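4.2 Countertop ovens: door, handle and controls

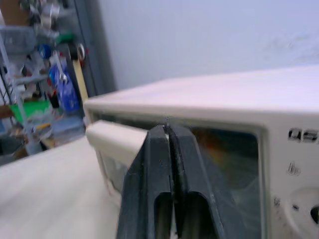
Figure 4. Cream toaster oven with glass door window, handle and control knob.

Gönül Bayram objected, on reading a draft of this section, that the door of a small oven should not be treated as a separate item at all: people do not think of opening the door as a step, and a household log that lists it will overstate the work involved in making toast. The objection has merit for diary studies. It applies less well to a study of surfaces and cleaning, in which the door is the part most often handled and the part on which residue is easiest to see. We have therefore kept the door as a unit of its own and report the knobs separately.

The households in the Sunddale sample kept their toaster ovens on a counter or a table. Compared with the built-in ovens described in Section 4.1, these appliances sit higher relative to the standing user, and the window is correspondingly closer to the hands and to whatever is being prepared nearby. Handles are short. The one in Figure 4 is a chunky, rounded bar in the same cream color as the body, placed in front of the upper part of the window. A handle of this shape gives little room for a cloth or a thick mitt, and several participants reported opening the door with two fingers.

The window is the largest surface on the front. Faint streaks and smudges of the kind visible on the tinted glass in Figure 4 were coded as grade 1 on the Hebden scale (marks present, interior still distinguishable). Grade 0 was reserved for glass without marks, and grade 2 for glass through which the rack could not be made out with the interior light on. The scale does not separate marks on the outer face from marks on the inner face. Coders were told to record the combined result, and agreement between them was acceptable on that basis. Attempts to code the two faces separately were abandoned after the March pilot – the difference could be judged with the door open, but participants were seldom willing to leave it open long enough.

Reflections were a further difficulty. Dark glass returns colors from the room, and a patch of orange or red in a window may come from a reflection or from something inside the oven. Where a coder could not decide, the patch was ignored and the grade was assigned from the remaining glass. This rule was applied in seven kitchens.

The flat top panel was coded for use as a shelf. Participants at Grivisthorpe, where counters were shorter, stored bread, trays and folded cloths there and removed them before cooking. Participants at Sunddale mostly left the top clear. We had expected the habit to follow the age of the appliance, with older ovens carrying more objects, but it followed free counter length much more closely. Households with less than 26 inches of free counter used the top as a shelf in most visits; those with more did so only when guests were expected or groceries had just been brought in.

Controls were recorded by type and by condition of the printing. Rotary knobs were the most common. Printing on the front was dark on a light ground in the majority of ovens, as it is on the oven in Figure 4, and remained readable even where the body had yellowed. Wear was concentrated on the icons beside the function knob. Two participants had stopped relying on the icons and set the knob by its angle, a practice also noted by Hüsnü Güneş in his comments on the pilot.

Cleaning was reported by participants and was not observed. Around 20 households said that they wiped the handle and the knobs whenever they wiped the counter, while the window was cleaned on a separate occasion, usually together with the crumb tray. The order matters for interpretation. A clean handle next to a grade 1 window is the expected state in our material and should not be read as neglect of the appliance as a whole.

The Prostel checklist, which we used for the larger appliances, has a single entry for "oven front" and would have merged these surfaces. For countertop ovens we recommend at least three entries – window, handle, controls – with the top panel recorded under storage. The revised form is given in Appendix B, and the counts by household are in Table 6.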